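Plundham evening talk - speaker notes
Fletcher Cartwright
Monday, May 2, 2022

Start with the log line, no hello. "Grip force limit ignored." Let them read it. Pause!

We ran 139 pick tasks in the simulated kitchen in March and 12 of them carried on squeezing after the stop command. I love this fault - it hid in plain sight for weeks.

Explain the cause slowly. The Brirkora controller took the stop, but the finger command already in the queue still went out. Two clocks, 77 milliseconds apart. Draw it on the board.

Safety point, don't rush: on the real arm at Erkstead that could be someone's thumb. We locked the arm out the same afternoon. Thank the Hafþórsson team for backing us.

Next slides, the simulated kitchen. Let people look.
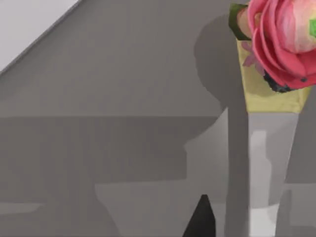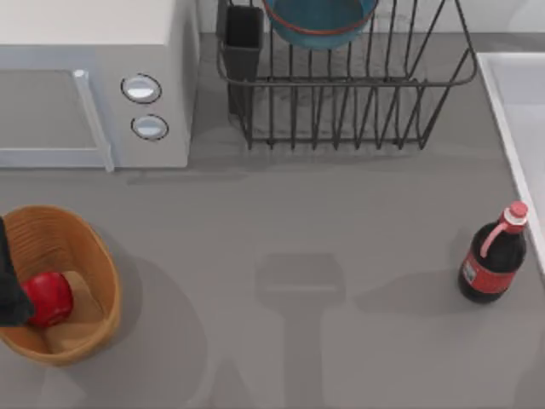
Then the fix. Stop now empties the queue first and opens the fingers second. Order matters, and we had it backwards in the first patch (own up to this, it's a good story). We've done 888 runs since with no repeat, which I'm thrilled about, but the real arm stays locked until the bench test is signed off.

Questions. If anyone asks about the spare relay, see the back page.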